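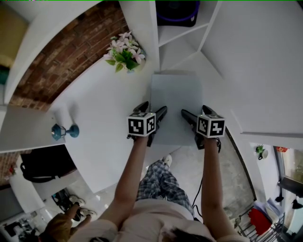
UNIT THREE: GOODS AND SPACE

Chapter 8
Shelves, Bins, and Backrooms

In this chapter
Why stock location matters
Fixed and floating locations
Fast, medium, and slow movers
Reach, weight, and height
Labels and the location list
Clearing and resetting a shelf

Key terms
backroom, fixed location, floating location, face, mover, pick, overstock, location code, reset, dead stock

Opening case: the missing filters

Dexter Tran runs a household goods store in Vatberg. The store sells kitchenware, cleaning supplies, light bulbs, small tools, and replacement parts for common appliances. Its backroom is long and narrow, with shelving down both walls and a door to the loading area at the far end.

In October, a customer asked for a Filtano water filter. The computer showed 15 in stock. The hook on the sales floor was empty, so a clerk went to the backroom to look. She checked the plumbing shelf, then the appliance parts shelf, then the pile of cartons near the door. The customer waited for a while and left without buying anything. The filters were found two days later, in a carton marked "lamp cords," on top of a shelf nobody could reach without the ladder.

The store had bought the filters and paid for them. They had been received correctly and entered in the computer correctly. By every record the store kept, they were available for sale. Even so, the sale was lost.

Tran decided to go through the whole backroom. The count came to 1,358 separate items, and 85 of them were in a place where no one on the staff would have looked first. Some had been put down during a busy delivery and never moved. Others had been stored properly years before, but the shelf around them had since been given over to something else. A few were products the store no longer carried.

As you read this chapter, keep the Vatberg store in mind. You will return to it in the exercises, where you will be asked to draw up a plan for its shelves.

Why stock location matters

Chapter 7 dealt with how much stock to hold. This chapter deals with where to put it. The two subjects are often taught separately, but in a small store they run together. A store that cannot find its goods will order more of them, and the extra goods take up space and make everything else harder to find.

Poor location costs a store money in several ways. The most obvious is the lost sale, as in the opening case. A second cost is labor. Every trip to the backroom is paid time, and a trip that takes twice as long as it should costs twice as much. There is also damage. Goods stacked in aisles get kicked, crushed, and dropped. Goods with a sell-by date may pass it while they sit behind newer cartons. And there is the cost of injury, which falls first on the worker and then on the business.

These costs rarely show up on a line of their own in the accounts. Lost sales are not recorded at all. Search time is buried in wages. Damage may be written off under a general heading at the end of the year. For this reason, owners tend to underestimate them, and money for better shelving is often the first item cut from a budget.

Fixed and floating locations

There are two basic ways to assign space. In a fixed location system, each product has one place and always goes there. If the product is out of stock, its place stays empty. In a floating location system, a product goes wherever there is room, and its place is written down or scanned at the time.

Fixed locations are easy to learn. A clerk who has worked in a store for a month will know where most things are without looking them up. The drawback is wasted space. A shelf reserved for garden hoses is little use in winter if nothing else may be put on it.

Floating locations make better use of space, and large warehouses depend on them. They work only as long as the record is kept up. One carton set down without being recorded is, for practical purposes, gone. Most small stores do not have the equipment or the staff to run a fully floating system.

The usual answer is a mixed system. Each product has a fixed place that holds enough for normal sales. Anything beyond that is overstock, and it goes to a separate area where locations float. The overstock area should be small enough for one person to check in a few minutes.

Fast, medium, and slow movers

Products do not sell at the same rate, and they should not all get the same kind of space. A fast mover is an item that is picked every day. A medium mover is picked every week or so. A slow mover may sit for months.

Fast movers belong near the door to the sales floor, on shelves between the knee and the shoulder. Medium movers can go farther back. Slow movers can take the high and low shelves and the far corners. Heavy goods are the exception. Whatever their rate of sale, they should be kept between knee and waist height, where they can be slid out and lifted without bending low or reaching up.

Rates of sale change, so the plan has to change too. Many stores review it at the start of each season. A store in a town such as Sturnetska, where summer visitors make up much of the trade, may need to do so more often.

Before you put anything back

Moving stock to a new plan is called a reset. It is best done one unit at a time. Take everything off the unit, wipe down the shelves, check the brackets, and set the shelf heights before any goods go back. Adjusting a loaded shelf is slow and can be dangerous.

While the shelf is clear, measure it. Write down the width, the depth, and the clear height to the shelf above. You will use these numbers in Section 8.2 to work out how many faces each product can have.

Sort the goods on the floor or on a cart into three groups: goods that return to this unit, goods that belong somewhere else, and dead stock. Move the second group to its proper place the same day.

Check your understanding

1. The computer in the opening case was right about the number of filters. What was missing from the record?
2. Explain why the cost of searching for goods is hard to find in a store's accounts.
3. The Mbeki paint store keeps gallon cans on its top shelf to save space. Using what you have read about weight and height, suggest a change.
4. Name one product that could be a fast mover in one season and a slow mover in another.

8.1 Drawing the backroom

Start with a plain sketch of the room, showing walls, doors, light switches, and anything that cannot be moved. Mark which way each door swings. Shelving should never block a door, an electrical panel, or a fire extinguisher, so shade these areas first and treat them as closed to stock.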